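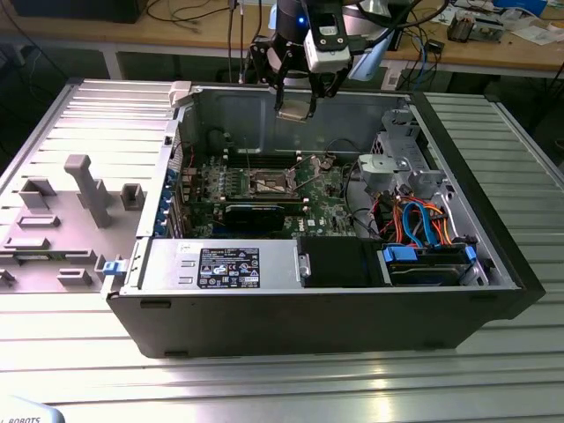
Unit 4 deals with handling a desktop processor using the Pladberg workshop arm. The socket is the least forgiving part of a PC, so the case has to be set up properly first. Lay the tower on its side on the slatted table, open side up, with the side panel flat to its left. The arm then reaches the board from above.

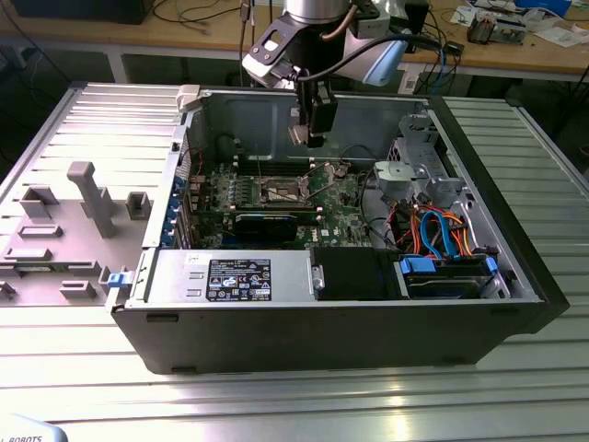 Fig. 4.1. Case layout, drive bays to the right.

Approach height is 120 mm above the board, dropping to 80 mm once the fingers are clear of the chassis wall. Arm speed is capped at 400 mm per minute inside the case. The loading plate must be fully raised before the fingers go in.

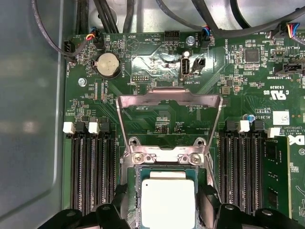 Fig. 4.2. Loading plate upright, fingers either side of the processor.

Grip the chip by its edges only. The fingers must never touch the socket pins. The Sturex script stops at each waypoint; check the wrist view before pressing continue.

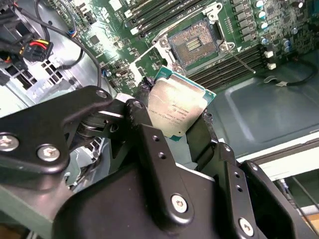 Fig. 4.3. Processor held at a slant near the open socket.

Correct any tilt before lowering. Log files go in the Ponance folder, one per run.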